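New house rules for hand-held gripper work kicked in at Hurnau this week, and I went along to hear what's changed. Short version: plenty, and most of it is stuff you could stick on the fridge.

The rules cover anyone recording cloth jobs with a gripper on each hand. Nermina Zupan wrote the first draft over winter and she's been fielding questions ever since (mine included, sorry Nermina!). Her big one is marker visibility. Both marker blocks get checked before every session, and if a sleeve or a fold of fabric keeps getting in front of them, you stop and start the take over.

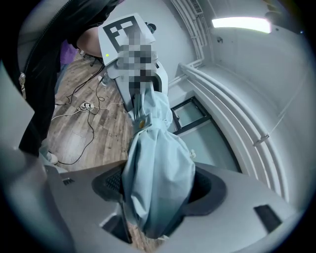
There are seven rules altogether, cut down from a much longer list that I'm told was a bit of a slog to read. Straps come second. They go on snug across the knuckles, and a fresh pair of hands does no more than five takes before a break. I had a go with the straps done up too tight and my fingers were grumpy all afternoon, so I'm a fan of that one.

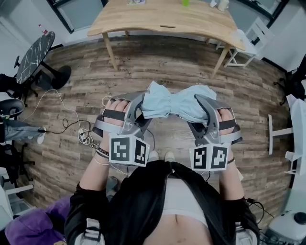 Cables got the most argument. Lachlan Tawhiri wanted every lead taped down before anyone straps in, while the Drikix crew reckoned that would eat half the morning. They've landed on a walk-around at the start of each session, with taping left up to whoever's running it – a fair compromise, though Lachlan still looks unconvinced.

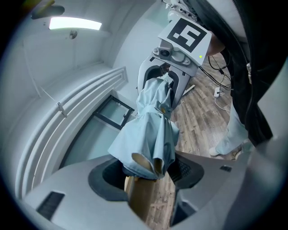

The other rule I liked is about consent. Anyone who might wander into view, even just a leg or a shoe, gets told before recording starts and can ask for a take to be dropped. No reason needed and no forms to fill in. Ntuli has worked that way for a while and Nermina was happy to borrow the idea.

Then there's labelling. A failed fold stays in the set and gets marked as a fail, which I'd have guessed was normal, but apparently people love to bin their bad ones. The first check happens once 1000 takes are in, and they had 183 when I left.

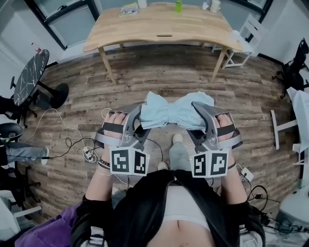
Two-handed cloth work with the grippers strapped on.

Skustik is looking at picking up the same rules, and Hurnau will go over the wording again in December. If you've got gripes about the cable rule, Lachlan would love to hear them.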